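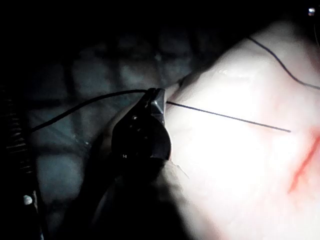

**Suturing course in Tastetcombe opens more places for young surgeons**

The Solís Surgical Training Center in Tastetcombe will open 73 new places on its suturing course, the center announced on Wednesday. Registration starts in July, and the first groups will be taught in the same month.

The course is for residents in their first two years of surgery. It has been given since the center moved to the Skander building, and 399 residents have completed it until now. The demand was always higher than the number of places, and last year the waiting list was closed after nine days.

Emmett Villanueva, head of teaching at the center, said that most of the time in the new program will be given to the handling of the curved needle and the thread.

"The residents come to us and they know the names of all the knots," Villanueva said. "But then the needle turns in the jaws, or it enters the tissue at a bad angle, and they must begin again. We want that they have the hours to begin again."

The first two evenings are only about the needle – how to grip it, how to keep the point in view and how to follow its curve through the tissue. Thread management comes on the third evening. Residents learn to leave a short tail, to keep the rest of the thread away from the working area and to pull it through slowly. Running sutures and knots are practiced in the second week.

The fee stays at 1,617 dollars for residents from other hospitals. Those who work in the Tastetcombe hospitals do not pay, but they must attend all eight evenings to receive the certificate.

The extra places are possible after an agreement with Aseo, a regional supplier of medical materials, which will deliver 2,107 packs of suture to the center over the next year. The packs will also be used in the open practice hours, from 6 p.m. to 9 p.m., when residents can repeat the exercises without a teacher.

Villanueva said that the final test will change, too. Until now the residents were judged mainly on time. From July, the examiners will look first at the spacing of the stitches and at the condition of the tissue near them, and the time will be noted only for the resident's own information.

Applications must be signed by the head of the resident's department. The list of accepted residents will be sent to the hospitals before the first evening.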